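What I learned from a year of writing letters

Thu 13 February

It started with a drawer. I was looking for the spare key to the shed, which I still haven't found, and instead I came up with a whole brick of stationery that I must have bought in my twenties and then been too precious to use. Cream paper, envelopes with a blue lining, the works. I stood there in the kitchen feeling a bit silly about it. Who was I saving it for?

So I sat down that same evening and wrote to my old college roommate, four pages, mostly about my knees and the neighbor's rooster. It took me most of two hours (I had forgotten how slow a hand is compared to a keyboard!) and when I was done my fingers ached and I felt wonderful. I mailed it the next morning before I could lose my nerve. Eleven days later I got six pages back, and a pressed violet, and I was hooked.

Since then I have written 182 letters. I only know the number because I write the name and the date in a little notebook each time, so that I don't tell my aunt the same story about the rooster twice. I have told her twice anyway. She was very kind about it.
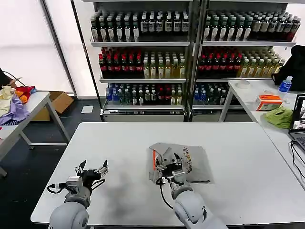

People ask me what on earth I find to say, and I used to worry about that too. For the first month or so I would save things up, like news had to be big enough to deserve a stamp. Then my cousin sent me a letter that was almost entirely about a soup that had gone wrong, and I read it three times and laughed out loud at the bus stop. After that I stopped saving things up. I write about what's on the stove, what I can hear through the window, whatever I was grumbling about on the walk home. The small stuff keeps better than you'd think. I can't remember a single text message I got last May, but I could recite you a good part of that soup.

I did go a little overboard on supplies, I'll admit. There is a stationery shop two towns over called Pasichnyk, narrow as a hallway, with drawers up to the ceiling, and I can't seem to leave it with empty hands. My favorite paper comes from there. It's a heavy one by Rellow with a slightly rough surface, and it takes ink beautifully, though it does eat through a cartridge faster than I'd like. I also bought a box of 300 plain envelopes on the theory that having them would keep me honest, and so far that has worked. The fountain pen was a present. It leaks if I carry it in my bag, so now it lives in a mug on the windowsill and we get along fine.

My handwriting was dreadful in the beginning, by the way. It leaned over like a fence in the wind and by page three I could hardly read it myself. I thought about getting one of those practice books and never did. It has gotten better on its own, mostly from slowing down, and my g's are now something I'm rather proud of.

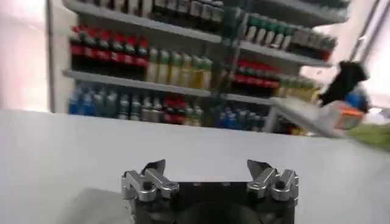 Not everybody writes back, and that was the part I had to make my peace with. I'd say half of them do. Some call me up instead, and we have a long talk we wouldn't have had otherwise, so I count that as an answer. One friend sends back my own envelopes with a grocery list or a ticket stub in them and no note at all, and I have come to love those. And a few people have never mentioned it, and I keep writing to one or two of them anyway — a postcard here and there, nothing that asks for anything.

The hardest one was to my brother. We hadn't had a falling out exactly, we had just drifted into being two people who say happy birthday. I started that letter four times over a couple of weeks, and the first three were full of explaining. The one I sent was about the summer we tried to dig a pond in the backyard and hit the water line. He wrote back on the inside of a cereal box because he didn't own any paper. I have it on the fridge.

If you're thinking of trying it, I'd start with somebody who would be tickled to get a letter of any kind, and I wouldn't buy anything first. A page torn out of a notebook is fine. Put the stamps somewhere you'll see them, and write the address on the envelope before you begin, so the thing is already half out the door.

I owe four letters as of this morning, and one of them is to my aunt, so I'd better go check the notebook about that rooster.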